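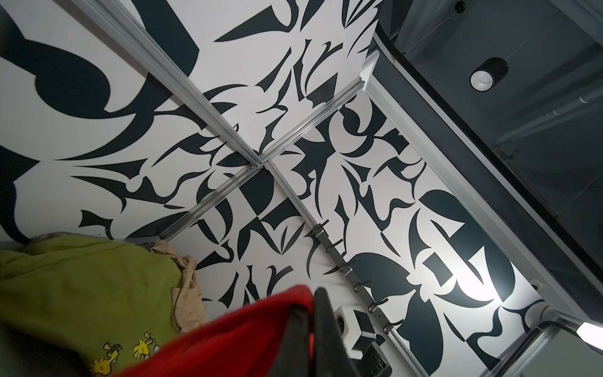

Should my daughter repeat ninth grade after moving schools?

Asked by Sadia Satti

We moved to Fendthorpe in the middle of the year and my daughter is behind in math and science. The new school uses a different order of topics, so she missed most of algebra. The counselor offered to let her repeat the grade. She doesn't want to. Has anyone been through this?

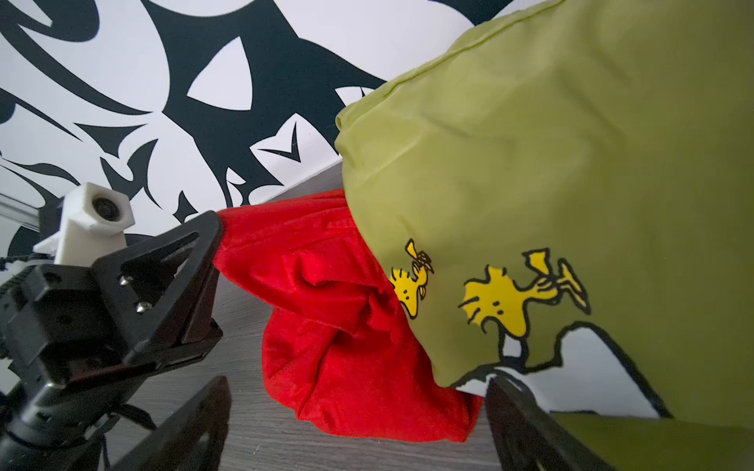 Can she move up and retake only the classes she failed?
Most high schools allow it. Ask the counselor for a credit check in writing and see how many credits she is short.

Answer from Hooman Hashemi

My son was 2 credits short when we came here. He moved up with his class and made them up in summer school, six weeks starting in July. It cost us $200. The math was fine, but the science class was mostly worksheets and I don't think he learned much.

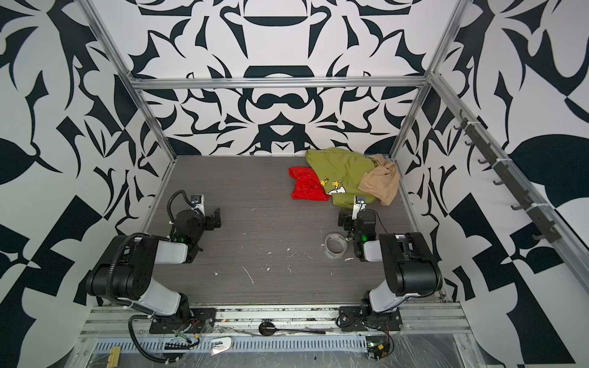
He did need help with geometry the next fall, so we got him a tutor for one semester. If she has friends in her grade already I would keep her with them. Also ask if the old school's grades count toward her GPA. Ours did not and we found out late.

Answer from Marjan Farahani

repeat it. my niece did and her grades went up

Answer from Negin Mazandarani

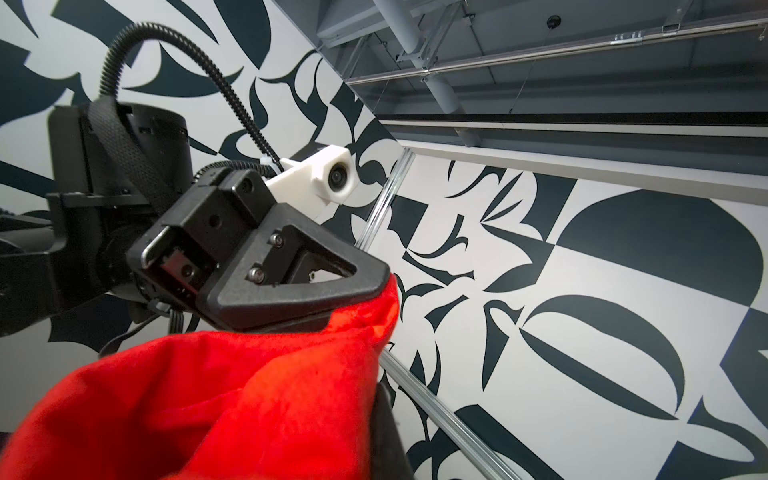
Hesberg, Monday, April 13, 2026

I teach ninth grade math. Missing half of algebra is a bigger problem than missing half of most other classes, and I would fix that first. Ask for a placement test before anyone decides about the whole year.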